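Speaker notes, club night talk, Mon 18 August
"Getting more out of small games: skirmish campaigns in Puvstead"

Hello and thanks for coming. Quick show of hands: who has played Puvstead at all? Who has played more than one game with the same crew? (Wait. Have a look at who's sitting next to whom.)

Tonight is all about that second question. 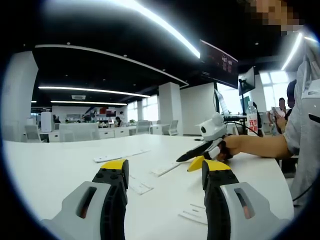
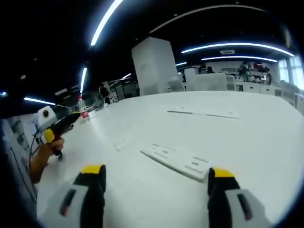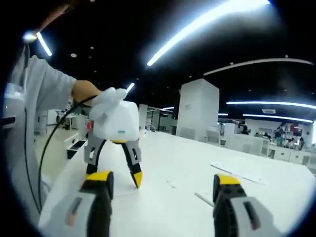

First slide: why small games. I came to this from big armies. I love big armies! But I'd get one game in a night, and half of it was spent looking things up. In Puvstead you bring up to 11 models, we play on a small board, and you can finish two games before they lock the doors. My first crew was painted by April, and I am a very slow painter.

The campaign rules. Most people skip the back of the book, and that's where the good stuff is. Your crew earns scars, grudges and odd bits of gear. My favourite is the grudge table. Roll it every time a leader goes down, even if it feels silly early on. (Tell the Carkness bridge story here. Keep it short. Leave out the argument about line of sight.)

The map. Show the hand-drawn one. There are two towns, Carkness on the river and Sollness up on the moor, and everything between them is up for grabs. Whoever holds the ferry picks the scenario. Toshiko Tamura drew the map for our last campaign and it changed how we played, people started fighting over a swamp because it had a great name.

Crews. Don't read the whole list out! Just these:
Nomura scouts - fast, fragile, brilliant on boards with lots of cover.
Moor wardens - slow, tough, good for a first campaign.
If someone asks about the harbour crew, yes, they're too strong with four crossbows. We cap it at two.

Catching up when you're behind. This one is close to my heart, I lost nearly everything last time and still had a ball. We start each crew on 1000 crowns, and the crew in last place gets a free hired blade every round. Also, let the loser name a landmark on the map. Costs nothing and people go wild for it.

Terrain: cereal boxes, bark from the garden, old flowerpots. Grey paint hides a lot. Pass the ruined mill around and remember to get it back, the roof comes off.

Questions. Likely ones are solo play (yes, page at the back), other companies' models (of course) and whether kids can join (ours do, and they're ruthless).

Sign-up sheet is by the kettle. Put your crew name down even if it's only half an idea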